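Search
Search this site
Go

Istemthorpe Computing Library
Posts, August 2018

1/ The Library is pleased to announce that the second edition of the Kandus database handbook has been added to the lending collection. It replaces the first edition, which has been withdrawn.

2/ The new edition runs to 644 pages and is published by Bednarek. Readers who know the earlier volume will find the chapters on indexing and backup fully rewritten.

3/ The section on stored queries has moved to an appendix — please note this if you are following the Library's printed study guide, which still gives the old chapter numbers.

4/ We hold 3 copies. Two may be borrowed for 22 days and one is kept for use in the reading room.

5/ Code listings are not supplied on disc. They may be downloaded from the publisher with the code printed inside the back cover. Please do not remove or mark that page.

6/ A companion title on Destik, covering reports and forms, is on order and is expected in October. Reservations are open to all members.

7/ The reading group for the handbook is limited to 45 places. Members may apply at the desk or by replying to this thread.

Recent posts
Changes to reading room hours
Networking titles added this summer
How to renew a loan online

This site uses cookies. By continuing to browse you accept our cookie policy. OK
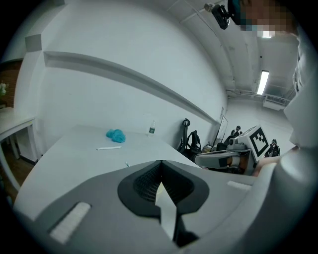

Blue cloth on a white table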